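Robotics Club: Bedroom Project Moves to Drawers

The Conness robotics club has finished the first half of its fall project, a set of household jobs done by a robot arm in a furnished bedroom. The room is on the second floor of the Pratus building. Students have had it since September and will keep it until the end of the term.

The club picked a bedroom after last year's kitchen project. Kitchens have a lot of flat counter to work from. A bedroom has narrow gaps, soft things that change shape when touched, and furniture set close together. The first job on the list was straightening pillows. The second was the nightstand, and that one has taken most of the club's time.

The nightstand job has two parts. The arm has to open and close the drawer, and it has to do it without disturbing the telephone on top. Students work in pairs, one at the controls and one keeping the log. Each try is entered as complete, partial or stopped. At the last club meeting the log stood at 1,083 tries for all jobs, and 196 of those were for the drawer.
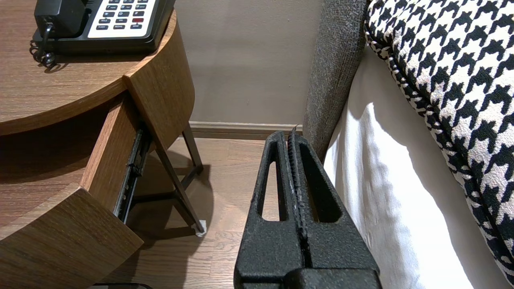 The gripper between the nightstand and the bed, with the drawer partway open.

The drawer front is curved, so the angle of approach matters more than it did with the square cabinets last year. Newer members tended to come in too high. The pairs now start from a low position beside the bed and make a short stop before moving in. That stop adds a few seconds to each try, but the log shows fewer entries marked "stopped" for the pairs who use it.

The telephone will get its own job in the second half of the term. The plan is to lift the handset, hold it clear of the base and put it back in the cradle.

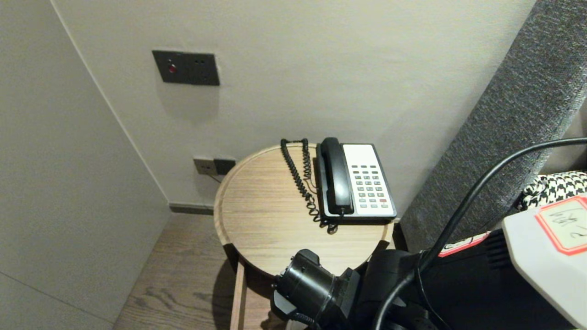 The coiled cord is the part students expect to have trouble with. It pulls back when stretched, and it can catch on the edge of the table. The programming group is working on a slower lift, and the written steps for it should be in the club folder before the next session.

The club will show both jobs at the Lumenta student fair in November. Each team there gets a 30 minute slot and may bring up to 5 members to run its equipment. Sign-up for the Conness team is on the sheet inside the workshop door. Members who want to run the arm at the fair need to have completed the drawer job with a partner first.

Club meetings are at 4 p.m. in the workshop. New members are welcome through the end of October, and no programming experience is needed.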